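Search this site
Enter keyword
Go

About Kasside

Posted in September by Kasside Service Desk

Kasside maintains small two-arm robot cells for customers who run them daily and do not want to keep a technician on staff. The work covers installation, calibration, scheduled service and repair. We do not build arms and we do not sell them. The cell described on this page is the one we call Pan, which is kept in our own shop and used to test service procedures before they go out to customer sites.

Pan is set up in a fixed order. The frame is leveled first, then the arms are bolted down and torqued, then the cables are routed and the cameras mounted. Power goes on only after the cable check is signed. Each arm is homed separately, and then both are run together at low speed through a set path. If the two arms disagree at any of the 14 check points, the mounts are loosened and the job starts over from the torque step.

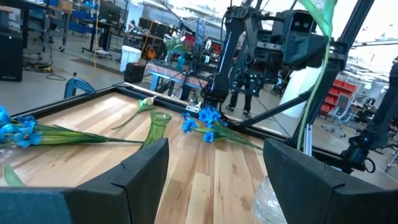 Wrist camera alignment is the part of the service that takes the longest. The camera has to hold both fingertips in view with enough of the work surface between them to judge a grasp. With Pan, the left and right fingers come in from the lower corners and the planks of the tabletop show between the tips. The check is done with the task objects on the table, in this case artificial flowers and glass vases. A thin green stem against pale wood is a fair test of focus, and clear textured glass is a harder one. If either fingertip sits too high in the view, the bracket is shimmed and the hand calibration is run again. The new values are saved under the job number - the old ones are kept as well, in case the bracket turns out to be bent.

Fingers are treated as wear parts. We inspect the tips every 800 running hours and replace them in pairs, never singly. Pan had logged 2273 hours at its last full service. Cables are checked at the same visit for rubbing near the wrist, where most of the faults we repair begin. A cable that shows any flattening is changed, even if it still tests good.

Service records are kept in Flolau, our logging system. Each entry lists the part, the torque value, the person who did the work and the result of the low-speed run. Customers can read their own records at any time and can export them.

Funda is the name of our parts program. It holds 38 stock items, mostly fingers, brackets, cable sets and camera mounts. Parts under Funda ship the same day if the order is in by 2 p.m. Arms that need bench repair are swapped for a loaner when one is free.

New sites begin with a visit to measure the floor and check the power supply. To arrange one, write to the service desk with the arm model and the frame size.

Contact | Copyright Kasside. All rights reserved. | Back to top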